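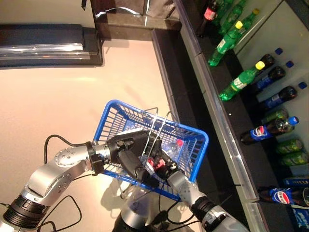 Gornlow packing bench — progress report, April 2020

To: Ruaridh Pringle
From: Homa Dehghan, store operations

Sorry this is short on polish, I wanted it with you before the budget call.

Where we are

The two-arm unit is on the drinks bench full time now. Left arm takes the basket by the wire handle, right arm goes into the basket. That was the hold we settled on in February after the one-armed version kept shoving baskets across the table. Soft drinks only so far — bottles and cans, cola and the green sodas mostly. No glass. No chilled.

1745 baskets handled since the last report. Of those, 46 needed a person to step in. Most of the 46 were the same thing: handle folded down flat when the basket arrived, gripper couldn't get under it. The rest were bottles lying on their side with the label turned away, so the picker wasn't sure what it was looking at and stopped. Stopping is what we want it to do. It's still a nuisance at busy times.

Target for this period was 3215 baskets. We missed it. Part of that is the week we lost to the wrist cable on the left arm (snagging, see below), part is that I held back the evening shift until the training was done. I would make the same call again.

What changed for the packers

This is the bit you asked for more of.

Nobody has lost hours. Said it in the last report and it's still true. The 21 people on the packing rota are the same 21. What they do has moved around a fair bit though.

Lifting is down. The big bottles were the main complaint in the old survey and those now go through the bench. Two people who had been on light duties are back on the normal rota.

Standing around is up. Whoever minds the bench has to be near it but has not much to do until it stops, and then has to be quick. People find this tiring in a different way. I had assumed it would be the easy job and it isnt. We cut the minding turn from a full shift to half, swapping at the break, and the grumbling dropped right off.

Shelf work is new. The arms do better when bottles are set out with a bit of space, so someone has to face up the bench shelves much more often than we planned for. It's not in anyone's job description. At the moment it falls to whoever is minding, which means whoever is minding gets blamed when the shelf is a mess. Needs sorting out properly — my suggestion is to write it in as a paid task with its own slot.

Pay grade. Minding the bench is currently at packer rate. Several people have asked about this, fairly I think, as they're clearing faults and filling in the log. I've got no answer to give them. I need one from you.

Problems

Cable on the left arm. It loops out near the wrist and was catching on basket rims. Kordestani came out and rerouted it with more slack, no snags since. The cable bundles in front of the torso are next, they run across the near end of the table and people want that space to put things down. Asked for a cover. Waiting.

Stop button. Too far away for the shorter packers to reach comfortably. A second one is ordered. Until its fitted we have two people on the bench in the mornings.

Logging. The Grulteo software wants a reason code for every stop and the list of codes makes no sense to the people choosing them. Everyone picks "other". I've drafted a shorter list in plain words and sent it over, they say next release.

Spending

Inside budget. The second stop button and the cable cover come out of contingency. Training went over but we didn't use the travel money so it evens out. Full sheet is attached separately, same layout as last time.

Next

Evening shift onto the bench, starting with the people who have already done training.
Handle fix — trying a small clip that holds the wire up. Cemura are sending samples.
Snacks and boxed items, but only after the handle thing is done. I don't want two changes at once.
Repeat the packer survey. Same questions so we can compare.

Needed from you

Decision on the minding rate.
OK to write shelf facing in as a paid task.
A yes or no on keeping two people on mornings after the second button goes in. The packers would like to keep it and so would I.

Homa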